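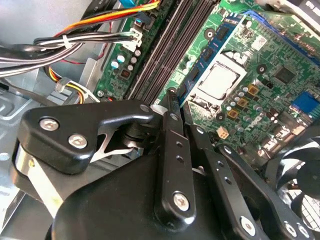

From: Struan Menzies
To: furndale-hardware list
Date: 23rd September
Subject: Re: Order of work for the Dell desktops

Ross Buchanan wrote:

> I have the Clitville desktops open on the bench and would like a
> fixed order of work before I go further. At present I fit the
> memory first, then the add-in card, then try to get at the power
> leads. By then there is no room for my hand.
>
> Second point. One machine gave no display after I refitted the
> memory. Reseating fixed it. I could not see anything wrong with
> the module or the slot. Do you check the seating by eye or by
> feel?
>
> Third, is it worth pulling the supplies to test them, or do we
> take the 80 PLUS label at its word?
>
> Ross

Ross,

I'll take the order of work first. Leave the memory slots empty until the processor cooler is off and the old paste is cleaned up. Empty slots give you clearance on that side of the socket, and you are not leaning across a module with a wipe in your hand. The sequence I use:

1. Mains lead out, power button held in for a few seconds.
2. Add-in cards out.
3. Memory out.
4. Cooler off, processor left in the socket, top cleaned.
5. Board inspected, mostly the capacitors near the socket and the slots.
6. Cooler on with fresh paste.
7. Power leads checked at both ends.
8. Memory in.
9. Cards in, then first power-up.

Step 7 goes before step 8 for the reason you found out yourself.

On the memory, both. Line the notch up with the key in the slot before any pressure goes on, and keep the module upright. If it leans along its length, one end goes down before the other and the contacts at the high end may not mate.
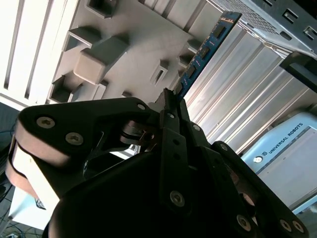 Push on the top edge of the board, close to the ends, and keep off the chips. Then look along the slot from the side. The gap between the module and the slot should be the same from one end to the other. A module that is high at one end can still feel firm, and I suspect that is what you had. Dust in the slot does the same thing, so blow it out before fitting anything.

On the supplies, the 80 PLUS badge is an efficiency rating. It says nothing about the condition of a used unit. I don't pull them. I put the tester on the main connector and the four-pin processor lead with the supply still in the case, write down the rails, and only take out the ones that read low. In the June batch that was 2 units out of 81.

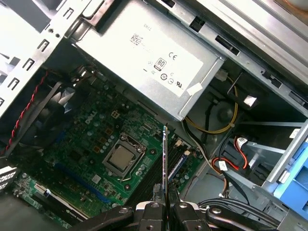
Dell desktop with the case open: power supply, processor socket and dark blue x16 slot.

For cards, hold by the edges and bring the card down square to the board. Start the bracket end first, but only by a little — if the tongue of the bracket catches on the chassis, the card will tip in the slot. Do not use the screw to pull a crooked card straight. Get it seated, then fit the screw.

Dalgleish asked off-list about somewhere to put modules and cards while a case is open. I use a gray plastic panel with raised holders and an open pocket along the lower edge. Slotted holders are better than a flat tray for this, as parts stay on edge and don't slide over each other.

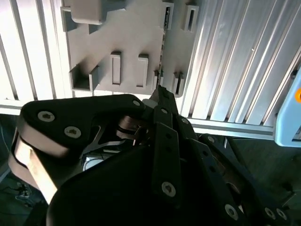
Photo: Zivora bench notes

Keep untested parts off the panel altogether. They go in bags with the machine number on the outside. I had machine 634 down as faulty until I found that it had been given a module out of the untested pile.

Ross, please send me the rail readings for the Clitville machines before you close the cases. A plain text file is fine, one machine per line.

Struan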